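Brukis Wool Wash and the Kuma fabric comb: a winter's worth of jumpers later

I should say up front that I am a bit hopeless with wool. I love it, I buy too much of it, and for most of my adult life I treated it so badly that my sister stopped lending me anything. I have felted a cardigan down to a size that would suit a teddy bear. I have hung a wet jumper on a coathanger and ended up with shoulders like a rugby player's. So when the woman at the wool shop in Atatthorpe talked me into a bottle of Brukis Wool Wash and a Kuma fabric comb on the same afternoon, I was an easy sale.

That was back in March, just as the mornings were starting to get nippy, and I've now used both of them through a whole cold season and out the other side. Time to report back!

First, the wash. Brukis comes in a squat bottle with a pump top, and it's the no-rinse sort, meaning you swish it through a tub of water, soak your woollies, squeeze and you're done. I was suspicious. I come from a family of rinsers. My mum rinsed everything three times and then once more for luck, and leaving anything in the fabric felt to me like walking out of the shower with conditioner still in. The first time I used it I chickened out and rinsed anyway, so that one doesn't count.

Second go, I did it properly. One pump in the laundry trough, lukewarm water, in goes a navy vest I wear for gardening, fifteen minutes with the door shut so the dog wouldn't come and investigate. The label says to leave it for 15 and I set the oven timer. The water came up the colour of weak tea, which was fairly embarrassing for a vest I'd thought was clean. Out it came, a good squeeze (no wringing, I have learnt that much), rolled up in an old beach towel, and I stood on the towel in my socks. Highly recommend the standing. It gets more water out than I ever managed with my hands.

It dried soft, with no stiffness and no film. It smelled faintly of eucalyptus for a day or so and then of nothing much, and that suits me. If you like your laundry to announce itself you might find it a bit quiet.

Now the drying, and I'm going to bang on about this because it made more difference than either of the things I bought. Flat. Always flat. I used to drape things over the clothes horse and wonder why the hems went wavy. These days anything with a bit of weight to it gets spread out full length, sleeves and all, and nudged back into shape by hand. Cables are the worst for it. They soak up a ridiculous amount of water, the sleeves grow if you let them dangle, and you want to pat the ribbing back in at the bottom so it doesn't flare. The spare bed gets a lot of use in our house and very little of it is guests.

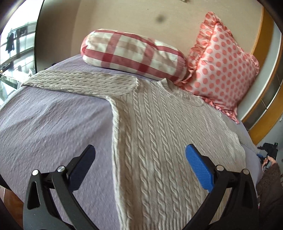

Words by Mehrangiz Shokri
Home and Laundry, December 2022

Right, the comb. The Kuma is a little handheld thing, a wooden handle with a strip of fine metal mesh along one edge, and you draw it lightly over the pilled bits and it lifts the fluff off. There are no batteries, which was the selling point for me. I had one of those electric shavers years ago and it chewed a hole in the elbow of a jumper I'd only worn twice. I still have the jumper. I still have feelings about it.

On plain knits the comb is brilliant. I did the underarms and sides of a merino crew neck in front of the telly and got a ball of fluff the size of a mandarin. You hold the fabric taut with one hand and go in one direction only, short strokes, hardly any pressure. If you hear a scratchy, tearing sort of noise you're leaning on it too hard. There's a satisfaction to it that I can only compare to peeling sunburn (sorry).

On textured knits it's more of a mixed bag. The mesh is flat and a cable isn't, so you end up combing the tops of the ridges and missing everything down in the gullies, and that's where the pills like to sit. Azadeh Heydari, who knits far better than I ever will and has opinions on this, told me to turn the comb side-on and use just the corner. It works, sort of. It's slow. I did one sleeve that way and then made a cup of tea and did the other sleeve the following week.

And please don't take it anywhere near mohair. I tried it on the inside hem of an old scarf to see what would happen and it pulled out a tuft straight away. The packet does warn you, in very small print on the back, under the bit about recycling the cardboard.

A few grumbles, then.

The pump on the Brukis bottle is rubbish. It worked beautifully for the first couple of months and then began spitting sideways, and I now unscrew the whole top and pour a bit into the cap. I did write to them about it. A very nice email came back offering me a new pump, and the new pump does exactly the same thing. I think the wash is a touch too thick for it, particularly in a cold laundry. Standing the bottle in warm water for a minute helps, if you can be bothered.

The bottle size annoys me too. It comes in 236 ml or 448 ml and the big one isn't much better value per wash, so there's no reward for committing. I'd happily buy a refill pouch if they made one. I've gone through one small bottle and most of a large, washing for two adults and a teenager who has finally discovered that wool is warm.

With the comb, my only real complaint is the handle. It's lovely to look at and it's too short. My hands aren't large and my little finger still hangs off the end. After half an hour I get a cramp at the base of my thumb. My neighbour has the longer Ghasemi one and I borrowed it for a weekend to compare. Much nicer to hold, I'll give it that, but the mesh is coarser and it left fuzz behind on the fine merino. For chunky stuff I'd probably go the Ghasemi. For anything you'd wear under a jacket, stick with the Kuma.

You do need to clean the mesh as you go, by the way. Fluff packs into it and then it just skates over the surface and you think it's stopped working. An old toothbrush sorts it out in seconds. I keep mine in the same tin as the comb so I don't have to go hunting, and so the teenager doesn't use it on his runners.

Something I didn't expect was how much less I'd be washing. The lady in the shop had told me to air things first, and I nodded along and assumed it was just what wool people say. But a night over the back of a chair by an open window really does bring a jumper back to life, and a quick spot clean with a dab of the Brukis on a damp flannel dealt with gravy, toothpaste and something I believe was bike grease. The grease took two goes. I reckon my favourite grey pullover had more than 7 outings between proper baths and it never got whiffy.

Moths, while I'm here. The wash claims to help keep them off, with the eucalyptus I suppose. I can't tell you whether it does. I had no holes this winter, but I also put everything away in zip bags and got stuck into the back of the wardrobe with the vacuum for the first time since we moved in, so take your pick. I wouldn't buy it on the strength of that claim.

A couple of people have asked me whether you could just use shampoo. You could! I did for years. Baby shampoo is fine for most wool and it's cheap as chips. You do have to rinse it, though, and a heavy jumper full of water is a real lump to be heaving about, over and over, with a crook back. Skipping that step is what I'm paying for. If you've got a strong pair of arms and one or two good woollies, save your money and buy yourself a nice lunch.

Would I buy them again? The wash, yes, and I already have, grumbling about the pump all the way to the counter. The comb should last me for ages so the question won't come up for a while, but I did get a second one as a present for my sister, along with a note saying I'm ready to be lent things. She hasn't answered that part yet.

Brukis Wool Wash: four out of five, and it'd be a four and a half with a lid that worked.

Kuma fabric comb: four out of five for plain knits, three for cables, and keep it away from your mohair.

I'm after a decent drying rack next, one of the mesh ones that sits over the bath, so if you've got one that doesn't sag in the middle, let me know in the comments. The last one I had folded itself up with a wet cardigan in it at two in the morning and frightened the life out of the dog.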